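Diary of the Finance Office, Jillmont
March, morning

The office opened at eight with the quarterly borrowing statement on the desk. The town now owes 134 million, the greater part of it to the Ekbridge fund, and the first repayment of principal falls due before the summer. Mrs. Lill asked that the figure be read into the record before any other business was taken, and this was done.

Mr. Priedītis then presented the revenue estimate. Receipts from property tax are expected to rise by 4 percent, while interest costs will rise by 18 percent over the same period. He advised that the gap be met from current spending and that no new loan be sought this year. I recorded my agreement, with the reservation that road repairs put off twice already should not be put off again.
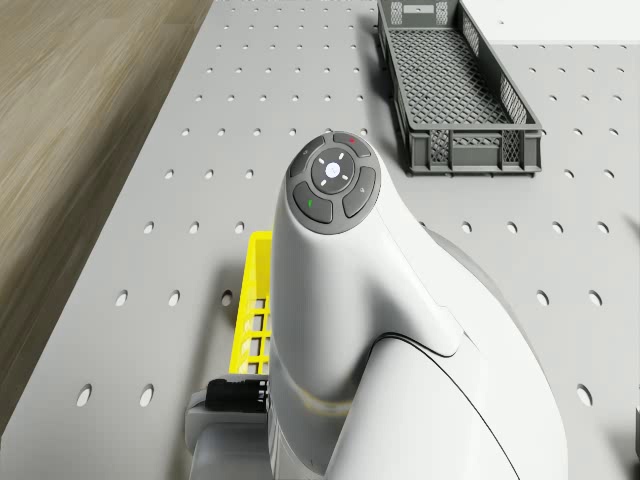
After lunch the discussion turned to the Kakakhel road bond. Ms. Araújo holds that borrowing for a road which will serve for decades is sound, and that borrowing to pay salaries is a different matter. The point is fair – though the two have been mixed in our accounts for some years, and it took most of the afternoon to separate them. Over 300 entries remain to be checked against the bank's own list.

A letter was received from Siiri Rimkutė on behalf of the lenders, asking for the revised schedule by the end of the month. I replied at four o'clock that it would be sent when the entries are settled. The draft is in the second drawer, with the old interest table attached – page six still carries the former rate and must be replaced before signature.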